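10/17/26

Notebook, seat fabric and foam, continued from the September pages.

I start again with the cushion from Vallden, because last time I stopped in the middle and the numbers were not finished. The question is still the same one. Why does the front edge of the seat become flat so much earlier than the rest, when the foam is one piece and comes from one block?

What I did this morning. I cut the cover open along the back seam, so the front seam stays as it was sewn. The foam came out easily, only at the two corners it was glued to the cover, and there I had to use the thin knife. Under the front edge the foam is darker and it crumbles a little when I rub it with the thumb. In the middle it is still elastic. I marked the foam with a felt pen in strips from front to back, strip 1 at the front, strip 9 at the back. Please do not wash off the marks, I need them for the second round.

Compression test, done on the small press by the window. Each strip gets the same plate, the same load, and then a waiting time before I read the height. Strip 1 and strip 2 come back slowly and do not reach the start height. From strip 3 it is much better, and from strip 5 I can see no difference to the new foam from Ondholm. So the damage is narrow. I had expected a slow change from front to back, but there is a step.

Itsuki Noguchi came by and looked at the step. His idea is that the wire in the front edge of the seat pan works like a blunt knife when people stand up, because they slide forward first and then push down with the whole weight. I think this is right, at least for a part of it. I held the foam against the pan and the wire lies exactly between strip 1 and strip 3. There is also a shiny line on the inside of the cover in the same place.

Things against this idea: the window seat cushion has the same wire but the step is weaker. Perhaps the window seat is used less, or people leave it differently. They have to turn to the side and pull themselves along the seat in front. I should not write more about this before I have a second window cushion. One is too little.

Felt strip over the wire. I tried 2 kinds. The grey felt from Uddin is thick and soft, it stays in place with only the stitching. The brown one is thinner and needs glue, and I do not like the smell of this glue in a warm room. With the grey felt the cover becomes tight at the corners and the zip is hard to close. I closed it with soap on the teeth. For one cushion this is fine, for a whole coach it would be a bad job for the person who does it. Maybe cut the felt shorter and leave the corners free.

Running the press now with the grey felt, 100 cycles and then a rest, then again. The counter on the press lost its place once during lunch, so I repeated the first group from the beginning and crossed out the old line. The crossed line stays readable, as we agreed.

Fabric. The wool mix from Bisterero has pilled on the side where the coat pockets rub, but the weave is not open anywhere. I pulled at it with the clamp and nothing moved. The dark stripe has lost more colour than the light ones, or it is only easier to see there. I will compare with the piece that was folded inside the seam, it never had light on it. I cut a small square from it and put it in the envelope at the end of this book.

I was also asked if the cover can be washed in the machine. I washed one headrest cover at low heat and dried it flat. It is nearly the same size as before, but the lining has pulled together and now makes small waves. My answer for the moment is no for the seat, yes for the headrest if somebody takes the lining out first. It takes me 7 minutes to take it out, and longer to put it back.

To do:

- ask Vallden for one more window cushion, from the same row if it is possible
- new blade for the foam saw, the old one tears
- measure the wire, also the bend at the ends
- try the grey felt with free corners
- write the waiting time on the press itself, because I had to look it up again
- return the long ruler to Itsuki

One open point which I keep forgetting. All my loads are straight down, and in a moving coach the passenger also goes left and right the whole time. The front edge gets a shear load that my press can not give. I could put the foam on a slope, with a wedge under the plate, and look if the step becomes sharper. The wedge from the door-hinge work should be large enough – it was on the upper shelf, behind the tins.

Press still running when I write this. Next reading goes on the next page. 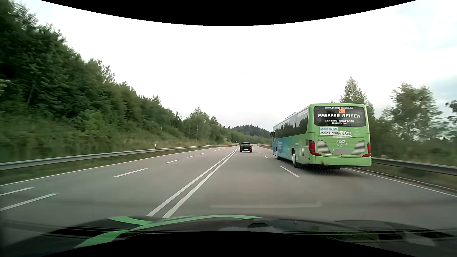
Green and blue coach in the right-hand lane, from behind.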